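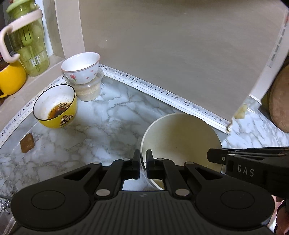 Leif Blöndal: midpoints will overstate anyone who files mostly in the top bracket. Suggest you run floor values as well and keep both columns.

8/10/23. Candidate disclosure coding, Brestidley mayoral and council filings. Leif's comment refers to the June draft. Floor values now run alongside midpoints. Both columns kept, named val_mid and val_floor.

Input is 2,986 line items from 313 filers. Items read from the scanned forms with the Bruren script, then checked against the page by hand where the amount box had more than one mark. Where two brackets are checked and neither is crossed out, I code the lower one and set flag = 2. The Chang codebook says to drop these. I disagree, dropping them removes real estate more often than anything else.

Effect of the switch to floor values: the order of the top filers changes. The developer running for council president drops below the incumbent, whose holdings are mostly small accounts reported in narrow brackets. Her total hardly moves. His is nearly all in the open-ended bracket, so the midpoint there was a guess to begin with. Do not publish a ranking from val_mid alone.

Spouse assets still mixed in. The form has a column for owner (F, S, J) but many filers leave it blank. Blank is coded as F for now -- needs a second look before anyone quotes a figure.

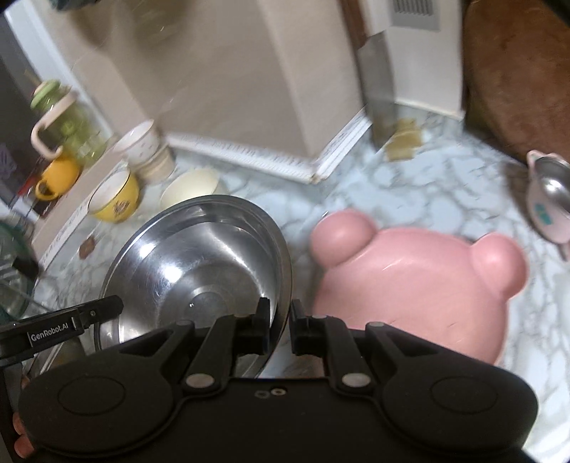 MATCHING TO DONOR RECORDS

Joined on last name, first initial and ZIP. 2,180 items sit with filers who have a clean match to the donor file. The rest are held out. About 400 of the held-out items come from filers with hyphenated or changed names, and those should be recoverable with the voter roll.

Dradness filings use the old form, without the liabilities page. Net worth can't be computed for them. Report gross assets only, and in a separate table.

To do: rerun join with middle initial. Ask Leif for his copy of the amended filings -- mine is missing the late ones. Fix owner = blank.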